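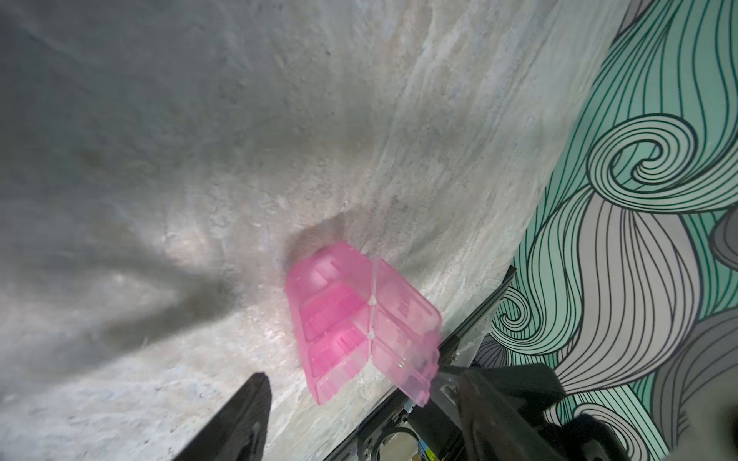
Liebe Remedios,

du wolltest den Zwischenbericht zum Nachbarschaftsgarten Plerncombe eigentlich schon letzte Woche haben, ich weiß. Ich hab ihn dreimal angefangen und dreimal hat es an der Gartentür geklopft. Jetzt also in einem Rutsch, Stand 16. August 2019, und wenn etwas fehlt, frag einfach nach!

Erst mal das Erfreuliche: Die Beete auf der Südseite sind alle vergeben. Im Antrag hatten wir 30 Parzellen versprochen, und genau so viele sind es geworden, auch wenn zwei davon ziemlich schmal ausgefallen sind (die Regenrinne vom Nachbarhaus kommt genau dort herunter, das hatten wir auf dem Plan übersehen). Auf der Nordseite sieht es anders aus. Der Boden ist dort so verdichtet, dass wir im Frühjahr mit der Grabegabel kaum durchgekommen sind. Wir haben Phacelia und Ölrettich eingesät und lassen das Stück bis nächstes Jahr in Ruhe. Im Antrag stand dafür Gemüse, das müsstet ihr bei Savia bitte als Abweichung vermerken.

Der Saatguttausch lief viel besser als gedacht. Bis jetzt sind 277 Tütchen über den Tisch gegangen, das meiste davon Tomaten, Stangenbohnen und Ringelblumen. Bei den Kürbissen war ich streng: Wer nicht von Hand bestäubt hat, durfte seine Kerne nicht mit Sortennamen abgeben. Das gab ein bisschen Gemurre, aber ich hab selbst schon mal einen Sommer lang einen vermeintlichen Hokkaido gegossen und am Ende etwas Bitteres geerntet, das keiner essen sollte. Die Liste mit den Sorten schicke ich dir getrennt, die ist noch ein Durcheinander aus drei Handschriften.

Zum Wasser. Die neue Pumpe läuft, der zweite Tank steht, und der Schlauchanschluss an der Ecke tropft leider immer noch. Gonzalo Barrios hat ihn im Juli zweimal abgedichtet und meint, das Gewinde sei hinüber. Ein neues Anschlussstück ist bei Calvo bestellt. In den heißen Wochen haben wir morgens und abends gegossen und trotzdem den ganzen Spinat verloren – der ist einfach in die Höhe geschossen. Mangold dagegen: unverwüstlich, ich kann bald keinen mehr sehen.

Noch schnell zum Geld. Für Kompost und Mulch sind 199 Euro mehr angefallen als geplant, weil die erste Lieferung voller Plastikschnipsel war und wir sie nicht auf die Beete geben wollten. Die Rückerstattung ist beantragt, eine Antwort habe ich noch nicht. Falls nichts kommt, würde ich den Betrag gern aus dem Topf für Werkzeug nehmen, da ist noch Luft. Ist das für dich in Ordnung, oder brauchst du dafür einen extra Antrag? Die Belege liegen als Scan in unserem Ordner bei Castix, sortiert nach Monat, bis auf die vom Mai, die muss ich noch nachreichen.

Was als Nächstes ansteht: Wintersalate und Feldsalat aussäen, die Beerensträucher am Zaun schneiden, den Kompost umsetzen. Im Oktober würde ich gern einen Nachmittag zum Thema Samengewinnung machen, diesmal mit Tomaten zum Vergären im Glas (riecht scheußlich, klappt aber wunderbar). Der Abschlussbericht kommt im Dezember, versprochen, und diesmal pünktlich!

Komm doch vorher noch mal vorbei, die Bohnen an der Westwand musst du gesehen haben. Und bring eine Tasche mit, wegen des Mangolds.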